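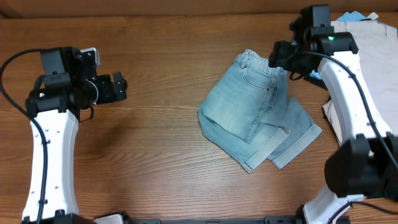

A tabletop in a warm orange-brown finish, with the grain running straight across.

Lorena Valdebenito opened Loltard in September with one rack of secondhand clothes and a sewing machine she had bought for her own use. The shop is on the ground floor of the old Allside building, between a locksmith and a place that repairs vacuum cleaners. She sells used clothing, takes in mending, and does hems while people wait if the line is short.

She did not plan on retail. She had spent 15 years doing alterations for a dry cleaner, working from a back room with no window.

"I never saw the customers," she said. "A bag came in with a ticket on it, and the ticket said 'take up one inch.' I didn't know if the person was going to a wedding or to work. Sometimes I could tell the inch was wrong from looking at the pants, but there was no one to ask."

When the dry cleaner was sold, the new owners sent alterations to an outside company. Valdebenito worked from her apartment for a while, then signed a lease. The rent is $1,760 a month, and she pays it mostly from mending. The clothes bring in less than she expected.

"People will look at a used shirt for ten minutes and put it back," she said. "Then they hand me a coat with a ripped lining and don't ask what it costs."

Her cheapest job is a button, which is free if she has a match in the jar. A plain hem is $20. She turns down leather, wedding dresses and most swimwear. Zippers in winter coats are her least favorite job and the one she does most often, and she raised the price once to discourage them. It made no difference. 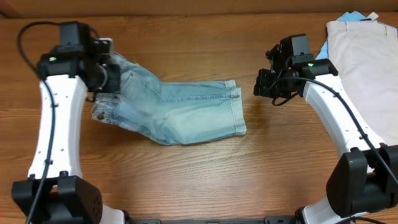 Denim shorts in a light wash.

Denim makes up a large part of what she handles, both for sale and for repair. She buys some of it by the pound from Gebreyes, a wholesaler across the river, and the rest comes from people cleaning out closets. Anything with stretch in it she checks twice, because the elastic goes before the cotton does and the fabric starts to ripple near the seams.

"You pull it a little and let go," she said. "If it doesn't come back, I don't buy it. There's no repair for that."

She has also changed her mind about distressed jeans. In her first weeks she patched everything before it went on the rack. Customers kept asking whether she had any with the holes left alone, so now she reinforces the back of the hole with a thin cotton and leaves the front as it is. A tear across the seat still gets closed.

Nahom Yimer works at Loltard in the afternoons. He came in as a customer with a torn backpack strap and asked if she would show him how to fix it. He now does most of the pressing and all of the pricing, which Valdebenito dislikes.

"She prices by how long it took her," Yimer said. "So you get a plain gray T-shirt that costs more than a jacket, and it sits there until spring."

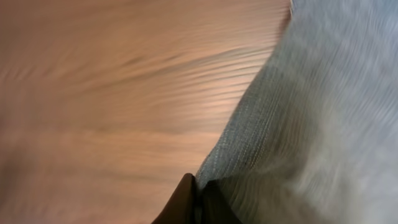
They disagree about a few other things. Yimer would like to list the better pieces online through Stustetti, a resale site that takes a cut of each sale. Valdebenito says measuring and packing would eat the afternoon. They tried it with a few wool skirts. All of them sold, and one came back because the buyer had measured her waist over a sweater.

"I'm still thinking about it," she said, when asked if they would try again. Yimer, who was steaming a blouse a few feet away, said she had been thinking about it for a long time.

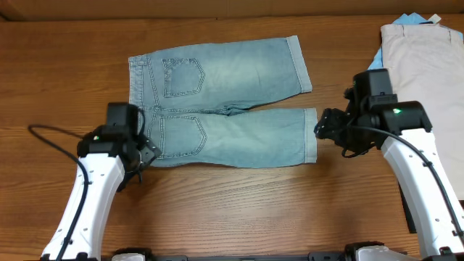
Valdebenito judges a used piece by its wear before she looks at the label. She turns it over, because the front is what people take care of and the back is what they sit on. A pair of faded light blue shorts laid out flat, back side up, shows what she looks for: the whiter areas across the seat and thighs are where denim gets thin. She holds those places up to the light. If she can see her fingers through the cloth, it goes into the patch bin. Seams come next, then the pockets, which she turns inside out over the trash can.

The patch bin has turned into a small business of its own. A quilting group buys from it, and so does a man who restores old kites and wants cotton from before 2000, though she has told him she can't promise a date on anything.

She is not looking for a bigger space. She would like a second iron and a better lamp, and she wants the landlord to fix the front door, which sticks when it rains. For now she goes out and pushes it from the sidewalk when a customer can't leave.

Loltard opens at 10 in the morning. Mending dropped off before noon is usually ready by the end of the week, except for zippers.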